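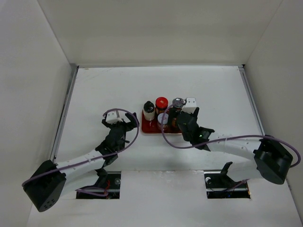

Two-arm table build: how do I stop the cables from pulling on the grippers?

Posted in Home Automation and Hobby Robots
18 August 2026

Adoración Aguirre

Hello everyone! I've been reading this board for months and have finally worked up the nerve to post. My nephew and I share a bench at the Sindcombe workshop, and since the spring we've been putting together a pair of small tabletop arms that are meant to handle the condiments for our family lunches. (There are a lot of us, everybody wants a different sauce, and my mother has opinions about who passes what to whom.)

The arms are mounted at the two front corners of a white table with low white walls on three sides. They're white links on black bases, with black printed grippers, and the jars sit on a red tray toward the back wall. The idea is that one arm steadies the tray while the other picks up a jar, or the two of them hand a jar across the middle. Each arm has a purple cable that runs from the base, along the link and then over the gripper in a big loop.

Those loops are my trouble. When the right arm reaches in toward the tray, its cable swings down close to the jars, and twice now it has caught on a lid and dragged the jar sideways. The left one behaves better, but if I turn the wrist all the way around the cable goes tight and the arm stops short, and then the software reports an overload and everything goes limp. I tried zip ties all the way up the link, nice and snug, and that was worse. I tried making the loop bigger, and then it hit the wall.

So how do people normally run these? Do I need a shorter cable, a longer one, or some kind of spring? And while I'm asking, does it matter which jar goes where on the tray? We have a squeeze bottle at the front left and the others behind it and beside it, mostly because that's how they came out of the cupboard.

I have a spool of the purple cable left, a bag of hook-and-loop strips, and access to a printer as long as I book it ahead. Budget for this part is small. Thank you in advance, and sorry for the long post!

Liviu Zamfir

Welcome, Adoración, and please don't apologize, long posts are how the rest of us learn anything. I fought with exactly this on my own pair of arms last winter, so let me tell you what I ended up with and you can take whatever suits you.

The snug zip ties made things worse because every joint needs some spare cable right where it bends. If you pin the cable down on both sides of a joint with nothing left over, the joint has to stretch it, and it will lose that fight every time. One big loop at the wrist is the opposite problem: all your spare cable is hanging out at the far end, where the jars are.

What you want is several small loops and no large one. Put the power supply off, then move the arm by hand to the worst pose you can think of for each joint. For the wrist that's the full turn, first one way and then the other. Hold the cable with your fingers and see how much that joint asks for. Add a little, and fix the cable on either side of the joint with the hook-and-loop strips. Leave them loose enough that you can slide the cable a bit with a fingertip. Then go to the next joint. I start at the gripper and work back to the base, and whatever is left over at the end gets tucked away down by the base.

On mine, the piece across the wrist needed 81 mm more than the straight distance, and the elbow needed 100 mm. Yours will be different, so do measure, but it gives you an idea of the size we're talking about. My first attempt had up to 600 mm of cable flopping around over the gripper, and I was very proud of it until it took a pepper mill off the table.

If you can get printer time, make a small open hook that sits on the outside of the last link, on the side away from the tray. It holds the wrist loop off to the side and keeps it from drooping forward. A C shape is fine. You might be able to borrow one of the screw holes already in the link – check that the screw isn't so long that it touches something inside.

As for the overload, I'd leave the software limit alone until the cable is sorted out. It's doing you a favor. Once the wrist turns freely with the power off, try the same move at a low speed and watch the load reading. If it still climbs at one particular angle, something is rubbing.

On the jars: give the tall ones the outside and back spots, and keep anything you reach for often at the front with a clear path to it. Leave a gripper's width between neighbors if your tray allows it. I also drew pencil outlines on my tray so that everything goes home to the same place, and that helped more than I expected.

Do come back and tell us how it goes. I'd love to know which sauce your mother approves of.

Trarano191

Just use a longer cable. Mine are from an old Drollon kit and they never catch on anything, but I only have the one arm and no walls.

Toma

Agree with Liviu about the small loops. One thing to add: check the plug at the gripper end before you do any of it. If it's been tugged a few times the contacts can work loose, and then you get dropouts that look like a software fault. Wiggle it gently with the arm parked and see if the connection holds. I'd put the first strip close to the plug, so that any pull lands on the strip and the plug gets left in peace.

Also, if you replace the cable, don't go for a stiffer one. It holds its shape nicely on the bench and then pushes the wrist around.

Adoración Aguirre

Oh, this is wonderful, thank you all! Liviu, I hadn't thought of doing it with the power off and my own hands, and now I feel a bit silly. I've booked the printer for the hooks and I'll check both plugs tonight before we touch anything else. Should the hook be mirrored for the left arm, or can I print two the same?

Liviu Zamfir

Mirrored, if you want both loops on the side away from the tray. Print a spare of each, the first ones always snap.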